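Tollwood 양팔 키트 사용 후기 (Garnstead 구매대행, Skonus 포함 패키지)
게시판: 소형 매니퓰레이터 > 키트/부품 리뷰
조회 865 | 댓글 9

글쓴이: 서보혼
등급: 정회원

Tollwood 양팔 키트를 Garnstead 통해서 들여왔고 한 분기 정도 썼습니다. 질문 쪽지가 계속 와서 항목별로 정리합니다. 내돈내산이고 할인은 없었습니다.

1. 패키지 구성
팔 두 대, 전원부, 마운팅 플레이트 두 장, 제어 소프트웨어 Skonus 1년 라이선스. 프로파일과 상판, 벽체는 별매입니다. 저는 프로파일만 같이 주문하고 상판은 따로 구했습니다. 설명서는 영문 PDF 한 개이고 조립 순서 중 플레이트 체결과 베이스 배선이 뒤바뀌어 있습니다. 설명서대로 하면 플레이트를 한 번 더 풀어야 합니다.

2. 조립과 원점 설정
좌우 베이스 중심 간격은 기본값 316mm보다 넓게 잡았습니다. Skonus에서 베이스 간격을 바꾸면 충돌 영역도 자동으로 다시 계산되는데, 핑거를 교체한 경우에는 핑거 길이를 수동으로 넣어야 합니다. 이 부분은 설명서에 없고 설정 파일 주석에만 있습니다.

3. 얇은 물체 취급
이 키트를 산 이유가 비닐봉지 작업입니다. 과일을 봉지에 담고 손잡이를 묶는 동작을 양팔로 나눠서 시킵니다. 시도 216회 기준으로 정리하면, 과일 파지 실패는 드물고 손잡이를 집는 단계에서 대부분 실패합니다. 손잡이 한쪽이 상판에 납작하게 붙으면 핑거 끝이 필름 밑으로 들어가지 못합니다. 기본 핑거로는 이 단계가 거의 안 되고, Wasilewska 핑거 세트로 바꾼 뒤에 쓸 만해졌습니다. 핑거 세트는 별도 구매입니다.
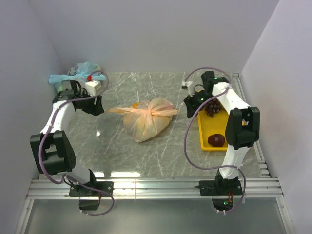
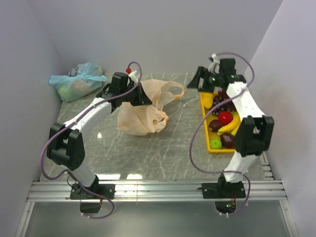

두 장 모두 양팔을 같은 알루미늄 프로파일에 올린 구성. 첫 번째는 가운데 봉지가 묶인 상태, 두 번째는 손잡이가 묶이지 않은 상태.

4. 케이블
보라색 케이블은 여유를 많이 줬습니다. 짧게 잡으면 손목 회전 끝단에서 커넥터가 당겨집니다. 길게 잡으면 트레이 위로 지나갑니다. 저는 후자를 택했고, 공식 클립은 쓰지 않습니다. 클립 간격이 전완 링크 길이와 맞지 않습니다.

5. Skonus
궤적 기록과 재생은 안정적입니다. 양팔 동기화는 기본 설정에서 오른팔이 늦게 출발하는 문제가 있었고 4월 업데이트에서 수정됐습니다. 로그 뷰어는 느립니다. 긴 세션은 잘라서 여는 편이 낫습니다.

6. 총평
재구매 의사 있음. 단, 기본 핑거 포함가로 비교하면 안 되고 핑거 세트까지 더한 금액으로 봐야 합니다.

----------
댓글

[1] 프로파일4040
베이스 간격 얼마로 넓히셨는지가 빠졌습니다. 저는 기본값으로 쓰는데 팔꿈치가 트레이를 가립니다. 사진에서도 오른쪽 팔꿈치가 트레이 위로 올라와 있는데, 넓혀도 마찬가지라면 굳이 바꿀 이유가 있나 싶습니다.

[2] 서보혼 (글쓴이)
가리는 건 간격보다 트레이 위치 문제입니다. 간격을 넓힌 이유는 중앙에서 두 손목이 마주 볼 때 여유가 필요해서입니다. 수치는 상판 폭에 따라 달라져서 적지 않았습니다.

[3] 낮은토크
3번 항목에 동의하지 않습니다. 기본 핑거로 비닐 됩니다. 끝단에 실리콘 테이프 한 겹 감고 접근 각도를 눕히면 됩니다. Wasilewska 세트는 한 짝이 194g이라 손목 부하가 늘고, 저는 그 때문에 속도 상한을 낮춰야 했습니다. 가격까지 생각하면 초보자에게 권할 물건은 아닙니다.

[4] 서보혼 (글쓴이)
테이프는 저도 해봤습니다. 두께가 생겨서 필름 밑으로 더 안 들어갑니다. 어떤 봉지인지 알려주시면 비교해보겠습니다.

[5] 낮은토크
두꺼운 쇼핑 봉투입니다. 얇은 건 해본 적 없습니다.

[6] grip_log
그러면 두 분 조건이 다른 겁니다. 얇은 필름은 두께보다 정전기가 변수입니다. 저희 쪽은 습도 낮은 날 실패율이 확실히 올라갑니다. 216회를 며칠에 나눠서 했는지, 실내 습도를 기록했는지 궁금합니다.
그리고 상판이 광택면이네요. 반사가 여러 군데 찍히는데 반투명 봉지 윤곽 인식에 문제 없습니까? 저는 무광 시트 깔고 나서 오검출이 줄었습니다.

[7] 서보혼 (글쓴이)
습도는 기록하지 않았습니다. 다음부터 로그에 넣겠습니다.
반사는 문제가 됩니다. 조명 위치를 옮겨보고 있고, 안 되면 무광으로 갑니다. 다만 무광 시트는 봉지가 잘 미끄러지지 않아서 모으는 동작을 다시 잡아야 할 것 같습니다.

[8] 프로파일4040
4번 케이블은 반대 의견 남깁니다. 트레이 위로 늘어뜨리면 언젠가 집으려는 물체와 같이 걸립니다. 두 번째 사진에서 케이블이 포도 위를 지나갑니다. 공식 클립이 안 맞는 건 맞는데, 벨크로로 전완에 두 군데만 잡아도 훨씬 낫습니다. 손목 쪽 고리만 여유를 남기면 됩니다.

[9] 배송조회중
구매 관련 질문입니다. Garnstead에서 핑거 세트 묶음 주문하면 통관이 한 건으로 처리되나요? 화요일에 문의 넣었는데 답이 없습니다. Skonus 라이선스 갱신 비용도 견적서에 안 나와 있어서, 갱신해보신 분 계시면 금액 말고 조건만이라도 부탁드립니다. 만료 후에 재생 기능만이라도 남는지가 중요합니다.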